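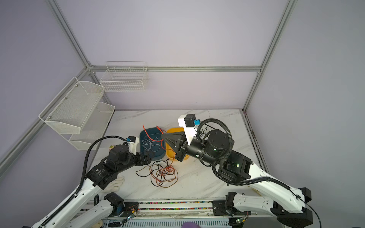 How does a restaurant kitchen work?

Imagine a table of four people in a restaurant. One has asked for soup, one wants fish, one wants a pie and one wants a plate of pasta with no cheese. Soup only needs warming up, but the pie takes much longer. Even so, all four plates arrive together, and all of them are hot.

At home, one person often cooks one meal for everybody. A restaurant kitchen has to cook many different meals for people who walk in at different times. To manage this, the work is split up and done in a set order.

Before the doors open

Most of the work in a restaurant happens before any customer sits down. Cooks call this preparation, or "prep" for short. You may also hear the French words mise en place (say "meez on plass"), which mean "putting in place".

During prep, cooks peel potatoes, chop onions, make sauces, boil stock and cut up meat and fish. They put each thing in its own tub and write on a label what it is and when it was made. The tubs go in the fridge until they are needed.

Think about a vegetable curry. If a cook started from nothing when you ordered it, you might wait an hour. If the sauce is made and the vegetables are already cut, the last part of the job is quite short.

Adeleke is a family restaurant in the town of Astham. It opens for lunch at noon, but the first cook comes in at half past seven. On a busy day in August the kitchen gets through 204 bread rolls, and the dough for those has to be started the evening before.

Who does what?

A big kitchen is divided into stations. A station is a part of the kitchen where one kind of food is made. There might be a grill station for meat, a station for fish, one for vegetables and one for cold food such as salads. Puddings often have a corner of their own, away from the heat.

The person in charge is the head chef. The head chef plans the menu, orders the food and decides how each dish should look and taste. The second in charge is called the sous chef (say "soo shef"). "Sous" is French for "under".

Each station is looked after by a cook, and in a large restaurant that cook may have helpers. Somebody also has to wash the pots, pans and plates. This person is the kitchen porter. If the kitchen porter falls behind, the cooks run out of clean pans and everything slows down.

A small café does not have all these people. It may have just 2 cooks, who move from one job to the next.

What happens to your order?

When you tell the waiter what you would like, the waiter writes it down or taps it into a small machine. The order goes to the kitchen on a slip of paper or on a screen. Cooks call it a "ticket" or a "check".

The ticket says which table it is for, what each person is having and anything special the cooks need to know. "No cheese" would be written here. So would an allergy, usually in large letters or a different colour.

In many kitchens one person stands where the finished plates are put down, and reads the tickets aloud. This place is called the pass. When an order is read out, the cooks answer so that everyone knows it has been heard. In some kitchens they say "Yes, chef!" and in others they just say "Yes!"

How does everything get finished together?

Let us go back to our table of four. The pie needs twenty minutes in the oven. The fish needs eight minutes, the pasta needs six and the soup needs four.

If the cooks started everything at the same moment, the soup would be ready first and would sit there getting cold. So they work backwards:

The pie goes in first.
Twelve minutes later, the fish goes in the pan.
Two minutes after that, the pasta goes in the water.
Two minutes after that, the soup goes on the heat.

Four minutes later they are all done. You can try this at home with a grown-up the next time you make beans on toast. Which should you start first, the beans or the toast?

Now remember that a kitchen may be doing this for ten tables at once. Cooks have to keep talking to each other, and they use timers too.

The last look

Before a plate leaves the kitchen it stops at the pass. The person there checks it against the ticket. Is it the right dish? Is the food properly cooked? Is the edge of the plate clean? If something is wrong, the plate goes back. If it is right, it is taken to your table.

Mistakes still happen. A ticket can be misread, or a plate can go to the wrong table. If your food is not what you asked for, it is fine to tell the waiter politely.

Keeping food safe

Germs on food can make people ill, so kitchens have strict rules. Cooks wash their hands many times a day, especially after touching raw meat. Raw meat is kept away from food that is ready to eat. Many kitchens use different coloured chopping boards for different foods — red for raw meat and blue for raw fish, for instance. Fridges are checked with a thermometer and the numbers are written down.

At the end of the night the cooks wipe down the surfaces, sweep and mop the floor, and put away what can be kept. Then they make a list of what is running low so that more can be ordered.

Words to know

Prep: getting food ready before customers arrive.
Station: the part of a kitchen where one kind of food is made.
Ticket: the note that tells the cooks what a table has ordered.
Pass: the place where finished plates are checked and collected.
Kitchen porter: the person who washes up and helps keep the kitchen clean.

Something to try

Choose a meal you like that has three parts, such as sausages, mash and peas. Ask a grown-up how long each part takes to cook. Then write down what you would start first, second and third so that they all finish together.

Page last updated: 21 April 2020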